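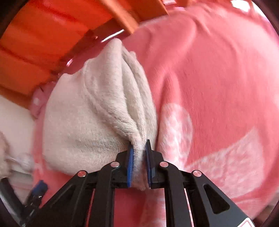

Cream knit over coral-pink fabric

Section 4: Warping Your Pekutau Rigid Heddle Loom

Now comes the fun part! Once the frame is together and the heddle is sitting in its blocks, you can put on your first warp and be weaving the same afternoon. Read the whole section once before you cut any yarn.

You will need
The loom, clamped to a table
The warping peg and its clamp
The threading hook (in the small bag with the wing nuts)
200 yards of smooth, strong yarn
Brown paper for the back beam

Caution: Tighten both table clamps before you start. A full warp pulls harder than you'd think, and a loose loom can slide off the edge.

1. Clamp the warping peg 4 feet from the back beam, in line with the middle of the heddle.

2. Tie your yarn to the back apron rod, at the left end, with a double knot.

3. Push the hook through the first slot, catch a loop of yarn, and pull it toward you. Walk it to the peg and drop it over. Skip the holes for now!

4. Take the yarn around the apron rod and pull a loop through the next slot. Keep going until you reach the width you want. Your loops should feel even, snug but never tight.

Note: Glenys Watkins, who tested this loom for us, likes to put on some music and find a rhythm here. It really does help with the tension.

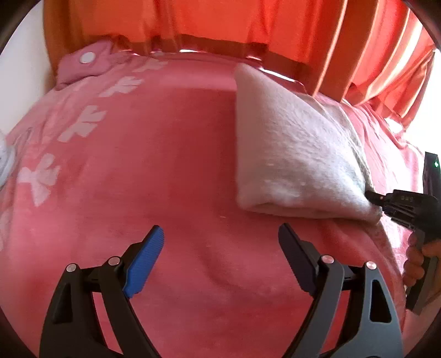 5. Cut the yarn at the peg and tie a loose overhand knot in the end of the bundle.

6. Wind the warp onto the back beam, feeding in brown paper as you turn. Stop when 10 inches hang in front of the heddle.

7. Every slot now holds two threads. Take one out of each and thread it through the hole beside it, always working in the same direction.

8. Tie small bundles to the front apron rod, center first, then the two outside edges, then the rest. Pat the warp with your open hand and retie any bundle that feels soft.

Caution: Check that the pawl has dropped fully into the ratchet before you let go of the handle.

Lift the heddle, then lower it. If you see a clear gap between the threads both ways, you're ready for Section 5 and your first rows of color!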